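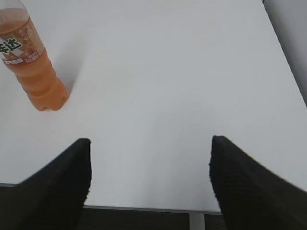 Diapo 1 — Poste de mise en place, bouteille d'orangeade sur table blanche, pince ouverte

Notes de l'orateur, intervention « Ce que le bras change pour nous »
Durée prévue : 32 minutes, plus les questions

Bonjour à toutes et à tous, merci d'être venus si nombreux dans la petite salle ! (Laisser les gens s'asseoir, vérifier le micro.)

Je commence par la bouteille parce que tout le monde en a déjà attrapé une sans y penser. On tend la main, les doigts se ferment, c'est fait. Pour une pince à deux doigts, il faut décider d'où l'on arrive, à quelle hauteur on serre, avec quelle force. Chez nous, à l'atelier de conditionnement de Dodinholm, ce sont les opérateurs qui ont fini par prendre ces décisions, et c'est le cœur de mon propos ce matin.

Le contexte, vite. Nous préparons des assortiments de boissons et d'épicerie pour des clients comme Otley. Avant, le poste de mise en place, c'était 500 bouteilles par équipe, prises une à une, posées debout, étiquette vers l'avant. Un geste facile, mais un geste que les épaules sentent en fin de journée. (Demander qui, dans la salle, a déjà tenu ce poste. Attendre les mains.)

Le projet s'appelle Samuel. C'est le nom que l'équipe du matin a choisi, et il est resté — même la direction l'écrit comme ça dans ses tableaux maintenant.

Premier changement : le rythme. On n'est plus au bout du bras à suivre la cadence, on prépare une série, on la lance, on regarde, on corrige. Au début, plusieurs collègues m'ont dit qu'ils avaient l'impression de ne rien faire ! Il a fallu quelques semaines pour que regarder soit reconnu comme du travail, y compris dans les fiches de poste.
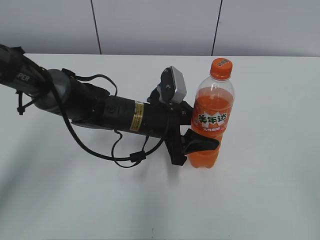
Deuxième changement, et c'est celui qui m'enthousiasme le plus : le savoir-faire se met à parler. Une collègue du poste a expliqué un matin qu'elle prenait toujours les bouteilles souples par le bas, là où les nervures donnent un peu de tenue. Elle faisait ça depuis des années et personne ne lui avait jamais posé la question. On a essayé sa hauteur de prise, on l'a gardée, et son réglage est dans la procédure. (Pause ici, c'est le passage que les gens retiennent.)

Troisième changement, les horaires. Nous avons ajouté 15 minutes de recouvrement entre les équipes. On se raconte les ratés : une bouteille couchée, une étiquette tournée, un câble qui gêne. J'adore ce moment, on y apprend plus que dans mes rapports.

Ce qui coince encore, je tiens à le dire. Les formats mélangés nous donnent du mal. Le changement de série est trop long. Et la formation a d'abord été réservée aux techniciens, ce qui était une erreur de ma part ; l'atelier de Cladbridge a ouvert la sienne à tous les opérateurs dès le premier mois, et nous les avons suivis en avril.

Si le temps manque, sauter le paragraphe sur les horaires et garder celui-ci : 88 fiches d'observation remplies à la main par les opérateurs. Je les ai apportées, elles sont dans le classeur près de la porte. Feuilletez-les à la pause, il y a des dessins formidables !

Questions. On me demandera sûrement ce que deviennent les postes. Répondre simplement : pas de départ lié au projet, deux personnes passées au réglage, une au contrôle qualité. Ensuite, donner la parole aux collègues de l'atelier assis au premier rang.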